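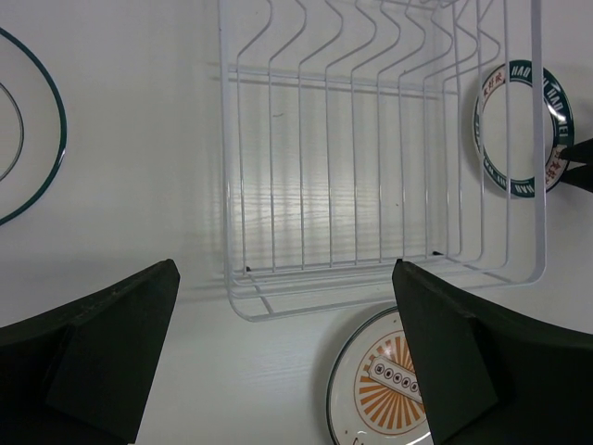
Wire dish rack on a white table.

Community Meals and Kitchen Skills, Bostside
Progress report to the Mangundap Fund
Prepared by Suryani Majimbun, project coordinator
October 12, 2019

This report covers the work done since our last letter to you in May. In that letter I wrote that we were waiting for the new lease. The lease is now signed and we can stay in the same building on Trindine Road for the next period.

Meals served
We cook a shared lunch each week for older residents and for families who have arrived newly in Bostside. In this period we served 296 meals. The number is lower than what we planned, mainly because the boiler was broken in the summer and we had to cancel two lunches. The repair was paid from our own reserve, so it does not appear in the table of costs that I sent you separately.

Cooking classes
The classes are divided in two levels. The first level teaches safe storage of food, simple soups, and how to plan a week of shopping with little money. The second level is for people who wish to work in a kitchen. We had 40 people registered and most of them came until the last class. Five of them have now passed the food hygiene test, and one has started part-time work at the bakery Grakitz.

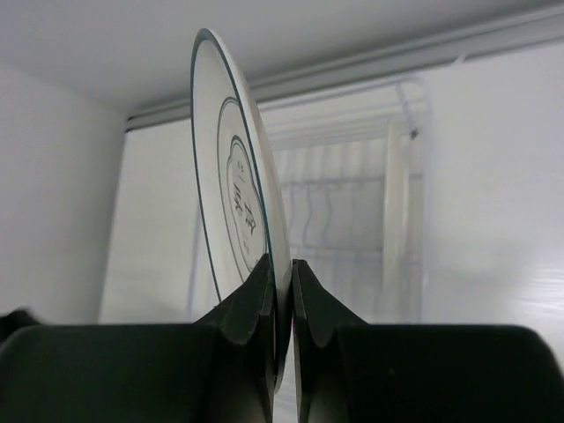
The evening group was more difficult. Many of the participants work in shifts and could not come at the same hour every week. From the next term we will repeat each evening class in the morning, so a person who misses one can join the other. The teacher has agreed to this change and it does not increase the budget.

Feedback
We received 89 answer sheets. The most frequent request was for written recipes in more languages. We have now translated the soup recipes into Malay and Portuguese, and the bread recipes will follow. Several people also wrote that the room is too noisy during lunch. We would like to put curtains on the long wall, and I will send you the price when I have it.
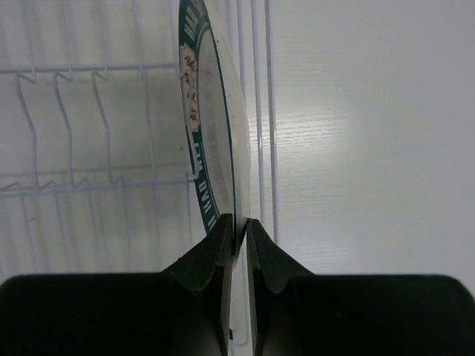 White plate with a green rim and small white lettering.

Next steps
We will open registration for the new classes next month. I would also like to ask if the unspent part of the travel money can be moved to printing. Please let me know which form I should use for this request.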